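Shop notebook, April, back bench

Arm build, simulation side. Started 6:40 in the evening, quit when the heater did.

I said last month that I would not trust any number out of the simulated kitchen until the real arm had done the same job on the plywood mockup. Lorena Maldonado thinks this is backwards. Her view is that we burn servos on the mockup and burn nothing in the sim, so do the dumb mistakes there. Fine. I agreed to give it one evening with the toaster oven task and to write down what I saw, good or bad.

Setup, so that whoever picks this up can repeat it: the kitchen scene is the stock one that came with Durkness, no edits from us. Controller is Lorena's branch, the one with the slower wrist. Two views on, one from the wrist and one from out in the room. I ran 22 tries at step limit 600 and left everything else alone. Bonenen was logging on the old laptop, and it dropped the first file because the disk was full. Deleted the March junk, started over.

What the policy is supposed to do: get to the toaster oven, turn a dial, back off. We picked it because the real oven on the bench also has dials and we already broke one of them.

My complaint going in was about the wrist view. I have been saying for weeks that it gives the controller next to nothing to work with once the hand is close to a big flat surface. Lorena says the network copes. I went back over the stored views from the evening and I still don't see what it is supposed to be coping with.

Wrist, wrist, room:

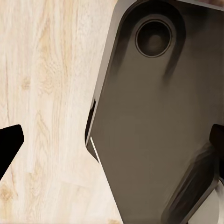
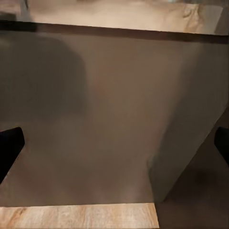
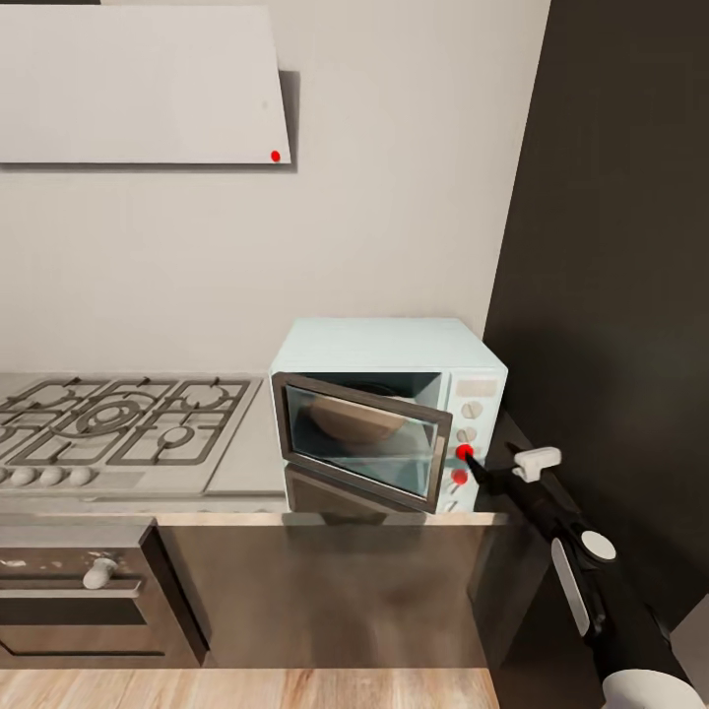 Success count according to the script: 22 out of 22. I do not believe it. The script calls it a success if the dial angle changes by more than the threshold at any point before the step limit, and it never checks what moved the dial or whether it was left where we wanted it. A finger dragged across the knob on the way out would pass. So would a knuckle. I changed the check so the angle has to hold for 102 steps after the hand backs off, and replayed the same logs without rerunning anything. Now it is 9 out of 22. Same runs, same arm. I'm keeping both numbers in the sheet so we remember where the first one came from.

Lorena's answer was that nine is still more than the mockup has ever given us. True, and I told her so. The mockup has given us two, and one of those was with me holding the base.

Things I don't trust yet, in no particular order:

Dial friction. Default value, one number for every knob in the scene. The real dial on the bench is stiff for the first bit of travel and then goes loose. If the policy learned to flick, it will stall on ours.

Contact. I have seen the finger pass into the knob by a hair on replay and then pop back out. It could be the step size. I want to halve it and see if the nine survives. It will double the run time, so start that one before dinner.

Base. In the sim the base never shifts. Ours is held to a door blank with four clamps and it walks. I marked the blank with pencil a while back and the marks are already off on the left side. Every sim result should have that written next to it until we bolt the thing down.

Lag. We have none in there. The real camera on the real wrist is late, and I have never gotten the same delay twice. Lorena wants to add a fixed delay. I'd want a random one, and I'd want us to measure ours first before anybody picks a number out of the air.

One thing in its favor, because I said I would be fair. The slow wrist setting is better. I could see it on the replays without any script at all: fewer corrections, less hunting near the end. I copied it over to the real arm at 8:15 and ran it with no load, just reaching out and coming home, and the elbow stopped making that ticking sound on the return. So the evening was worth one setting.

Try number 518 in the log is not ours. The counter carried over from the Zakharchenko config I borrowed to get the room view working. Ignore it, or reset the counter before the next session. I left it.

Parts: still waiting on the second set of finger pads from Ditbridge. The first set was cut too short and I glued them on anyway, which was stupid, and now the left one is peeling. Don't pull on it. Scrape it with the plastic blade when the new ones show up.

Next time:

Run the new check from the start, on fresh tries, at half the step size.

Write down which part touched the dial for each success. By eye if we have to.

Measure the stiffness of the bench dial with the fish scale and a loop of string. Lorena has the scale in her car.

Bolt the base. I have been writing this line since winter.

Laptop is shut down, arm is parked, breaker for the bench is off. The charger stays plugged in by the door.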